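The Clokberg Office: A Gallery of Paper

When we moved into the second floor in September, the word "paperless" was used in a meeting. Endang Ong wrote it down, on paper. One afternoon we finally tackled the backlog, all 461 pages of it, most of them minutes of meetings on saving paper.

Captions are by Endang, who was asked to keep them short and mostly did. Complaints go to the Pappas end of the corridor, where they will be printed out and filed.

The desks are white, the whiteboard is white, the printer is white, and so is everything that has ever come out of it. Visitors from Gimano have asked whether we're waiting for the colour to be delivered.
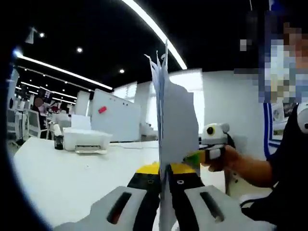 A stack of sheets on its way up in the world, with the printer behind. Top edges: not our neatest work.

Back to the gallery list
Next: The Kitchen, 14 pictures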